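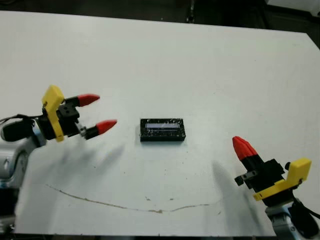 *Small black box with a pale strip on top, on a white table.*

**Judden Hurdle: weights and ground**

Entries for the Judden Hurdle closed at noon with 12 horses standing their ground. Joleo carries top weight and steps up to 3 miles for the first time. Trainer Bożena Tokarz has left the cheekpieces off - he raced too keenly in them in July. Lomum gets nine pounds from him and is proven at the trip. The course was watered on the back straight only, so expect good ground there and good to firm in the home turn. Szymon Jabłońska takes the ride on Agbenyega. Final declarations are due by 10 a.m.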